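Cachepot

A cachepot is an outer container used to hold a potted houseplant that is still growing in its own, plainer pot. The inner pot is usually a thin plastic nursery pot with holes in the base. The outer one is chosen mostly for looks and may be made of glazed ceramic, terracotta, metal, basketry or wood. The practice of setting one pot inside another is called double potting, and the two terms are often used together in books on indoor gardening.

The word comes from French and means roughly "hide pot." In American garden centers the same item is often sold as a cover pot, a sleeve or simply a decorative planter. The last of these names can cause confusion, as many decorative planters are meant to be filled with soil directly.

Construction

A cachepot in the strict sense has no drainage hole. Water that runs out of the nursery pot collects in the bottom, where it can be poured off. Pots with a drainage hole, including most plain terracotta, can be used in the same way if they stand on a saucer.

Terracotta that has not been glazed is porous. It takes up water from anything damp that touches it and passes it slowly through the wall, and a pot of this kind left on a wood or laminate floor can mark the surface even when no water has run out. Cork mats, glazed saucers and small pot feet are the usual remedies. Some growers seal the inside of the pot with a clear coating, though the coating wears and has to be renewed.

Fit

The outer pot is normally wider than the nursery pot by enough to let the fingers of both hands down the sides. A closer fit looks neater but makes the inner pot hard to get out, and a thin plastic rim may tear if it is pulled from one side only. Height matters as well. If the nursery pot sits too low, its rim falls well under the rim of the cover, air around the soil moves poorly and the lowest leaves are pressed against the wall. If it sits too high, the plastic shows.

A nursery pot that sits too low is raised on a spacer. Common spacers are an upturned saucer, a block of foam, gravel or expanded clay pebbles. Pebbles have the further use of keeping the inner pot above any standing water.

Filling the gap

The space between the two pots may be left open or packed. Packing holds the inner pot upright, which is useful with tall plants and lightweight plastic. Sphagnum moss, coir fiber and bark chips are the materials most often sold for the purpose. Shredded paper is cheaper but mats together when wet.

Fresh green material such as leaves or clippings is sometimes used because it is at hand. It shrinks as it dries, so the pot loosens again, and in damp conditions it rots and draws fungus gnats. Guides that allow it generally treat it as a short-term filler, to be removed before it breaks down.

Placing and removing the inner pot

The nursery pot is held by its sides, with one hand on each, and lowered straight down. Holding it by the stems is avoided — the root ball of a recently watered plant is heavy and can pull free. With spreading plants such as aglaonema, the outer leaves are kept above the rim while the pot goes in, as the leafstalks bend easily at the base. 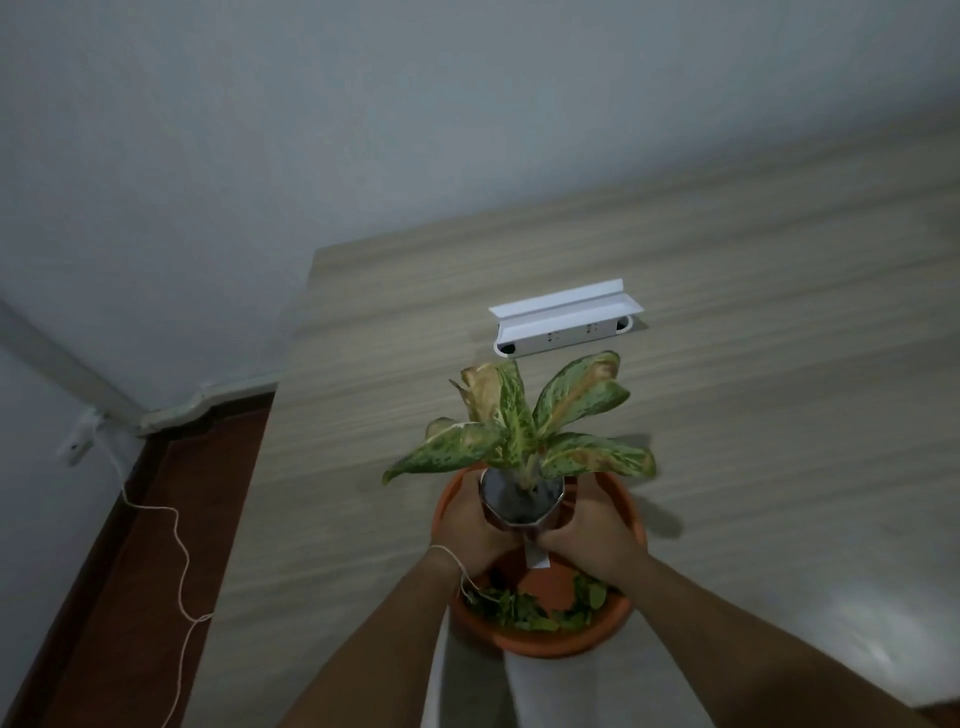 A variegated houseplant in a black nursery pot, held by both sides within a larger terracotta pot. Loose green leafy material lies in the space around the inner pot.

Removal is the same process in reverse. It is done for watering at the sink, for checking the roots at the drainage holes and for emptying the outer pot. Plant labels pushed into the soil or fixed to the nursery pot can be kept in place, and many growers prefer this to writing on the cover, which may hold a different plant the following year.

Watering and common problems

The main fault of double potting is hidden water. A cachepot with no hole can hold several inches of water without any sign at the surface, and roots standing in it soon begin to die. The leaves may then yellow, wilt or turn brown, much as they do on a plant that has been kept too dry. As the two conditions look alike from above, the usual advice is to lift out the nursery pot and look at the roots and the bottom of the cover before giving more water.

Browning of the leaves has other causes too, among them cold drafts, strong sun, a buildup of fertilizer salts and the normal aging of the lowest leaves. Leaves that have dried out completely do not recover and can be cut off close to the stem.

White crust on the outside of a terracotta cover is left by minerals in the water. It can be removed with a stiff brush and diluted vinegar, followed by a rinse, and it does not harm the plant.

See also

Flowerpot
Self-watering planter
Jardinière
Repotting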